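## 6. Fitting the wall bracket and commissioning the Dinsa controller

Read section 5 before starting. The controller must not be powered until step 9 is complete. These instructions apply to the surface-mounted version only. For the flush version, see the Priltberg supplement supplied in the carton.

### 6.1 Choosing a position

The Dinsa measures air temperature and humidity through the lower grille. Readings are affected by draughts, direct sun and heat from other equipment.

- Mount the controller on an inside wall, at normal reading height.
- Keep it clear of radiators, cookers and supply pipes.
- Do not mount it behind a door or curtain.
- In metal-clad outbuildings, do not fix it directly to an outside sheet. Use a timber batten behind the bracket.

**Caution:** Check for buried cables and pipes before drilling. Isolate the heating circuit at the consumer unit and prove it dead. The relay terminals can carry mains voltage even when the display is blank.

### 6.2 Fixing the bracket

1. Remove the controller from its bracket by pressing the catch on the underside and lifting the lower edge outwards.
2. Hold the bracket against the wall and mark the two fixing holes. Use a spirit level.
3. Drill and plug the holes. The plugs supplied are for brick and block. Use cavity fixings in plasterboard.
4. Bring the cable through the opening and leave enough slack to reach the terminals without strain.
5. Fix the bracket. Tighten the screws by hand until it no longer moves. A power driver set too high will bow the bracket and the controller will not latch.

Plastic mounting plates differ in the height and spacing of their raised parts. Before fixing any plate other than the one in the carton, offer up the controller and check that it seats along its full length.
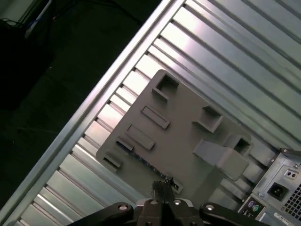
Halina Lis asks whether a bracket left on the wall from an Istesham thermostat can be reused, as the screw holes match. The holes do match, but the latch position does not, and the controller will drop out when the buttons are pressed. Remove the old bracket. Existing wall plugs may be kept if they are sound.

### 6.3 Wiring

6. Strip each core and fit it to the terminals as shown on the label inside the cover. No bare copper should be visible outside the terminal.
7. Connect the sensor lead, if used, to S1 and S2. Polarity is not important.
8. Hook the top edge of the controller over the bracket and press the lower edge until it clicks.
9. Tug the controller gently. If it moves, remove it and check for trapped cable.
10. Restore the supply. The display shows the software version, then the room temperature.

**Note:** Sensor leads longer than 34 m are not supported. Keep the lead apart from mains cables, and cross them at right angles where crossing cannot be avoided.

### 6.4 First settings

11. Hold **Menu** until the display shows `SET`.
12. Choose the heat source. Options are `BLR` (boiler), `ELC` (electric) and `PMP` (heat pump).
13. Set the minimum run time. The factory value suits most boilers. For heat pumps, follow the pump maker's figure.
14. Set the clock and day. The weekly programme starts on Thursday unless changed under `DAY`.
15. Press **Menu** once to save. Settings not saved within 2 minutes are discarded.

The controller keeps a log of 1,000 entries. When the log is full, the oldest entry is overwritten. To read it, connect the Breradari cable to the service socket and follow section 9.

### 6.5 Checks after fitting

Raise the set temperature well above the room reading. The relay should click and the flame symbol should appear. Lower it again and confirm that the symbol goes out. The heat source may run on for a short time.

If the reading seems wrong, leave the controller for an hour before adjusting the offset. Heat from handling and drilling is slow to clear.

| Display | Meaning | Action |
|---|---|---|
| `E1` | Sensor open circuit | Check S1 and S2 |
| `E2` | Sensor short circuit | Check lead for damage |
| `E4` | Clock not set | Repeat step 14 |
| `LO` | Backup cell low | Replace cell, see 8.2 |

Record the software version and the heat source setting on the card inside the back cover.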